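# Flilari cup set: gripper comparison on the two-arm cell

Data card, maintained by Yee-man Cheung. Last revised in April.

## Summary

Recordings of a two-arm robot cell moving cups and mugs from a tabletop surface into a wire dish rack. We made the set to compare two sets of fingers on the same parallel gripper body, and to see how much the wrist cameras help over the fixed camera alone.

The set holds 1047 episodes. Of these, 766 were recorded with the Giltolo fingers and the rest with the older Vuliro fingers. Each episode covers one cup, from the arm leaving its rest pose to the arm returning to it.

## What was compared

- Fingers: Giltolo (pointed tip) against Vuliro (flat pad). Closing force limit was the same for both.
- Cameras: fixed only, wrist only, or both together. All streams are saved in every episode, so the choice is made at training time.
- Controller: joint position control throughout. An early batch in velocity mode was dropped and is not in the download.

## Folder layout

Episodes are grouped by finger type, then by arm. Each episode folder has:

- `fixed.mp4`, the camera that looks over the workspace
- `wrist_l.mp4` and `wrist_r.mp4`
- `joints.csv`, joint positions and gripper opening for both arms
- `meta.json`, with finger type, target cup, operator code and outcome

Video is 15 frames per second. Joint data is logged at 500 Hz and is not downsampled. Use the `t_host` column to line the two up. The `t_arm` column drifts over long episodes and was left in only for debugging.

## Labels

`outcome` is one of `placed`, `dropped`, `missed` or `stopped`. A cup counts as placed if it is in the rack and stays there after the gripper opens. Leaning is fine. `stopped` means the operator hit the stop button, for any reason. Morrison relabeled the Vuliro half after we changed the rule on leaning cups, so please don't mix these labels with copies of version 1.

## Known problems

- Glare on the tabletop washes out part of the wrist view at some arm poses. Auto exposure was on.
- The gripper body covers a good part of the wrist image. Crop with care, as the finger tip is in there too.
- Clear glass is hard for our depth-free baseline. Report it separately if you can.
- Camera cables move with the arms and sometimes cross the fixed view.
- Wrist camera mounts were removed and refitted when the fingers were changed. Use the calibration file in the matching finger folder.

## Sample frames

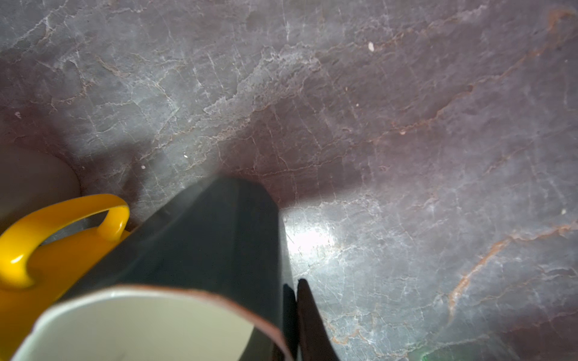
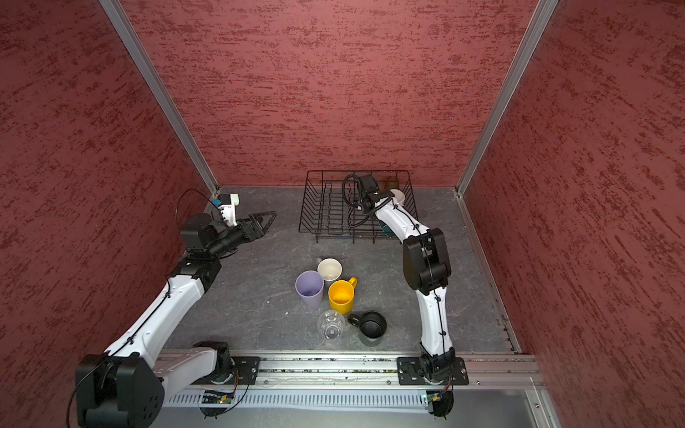

Wrist camera (first) and fixed camera (second). The yellow mug is in both views.

## Use

Free for research and teaching. Please name the set and the version number in any write-up. Corrections to labels are welcome through the issue tracker; give the episode folder name and the time in the fixed video.

Related items

Flilari cup set, version 1 (archived)
Giltolo finger mounting notes
Wrist camera calibration script
Vuliro pad wear log
Two-arm cell: wiring and rail layout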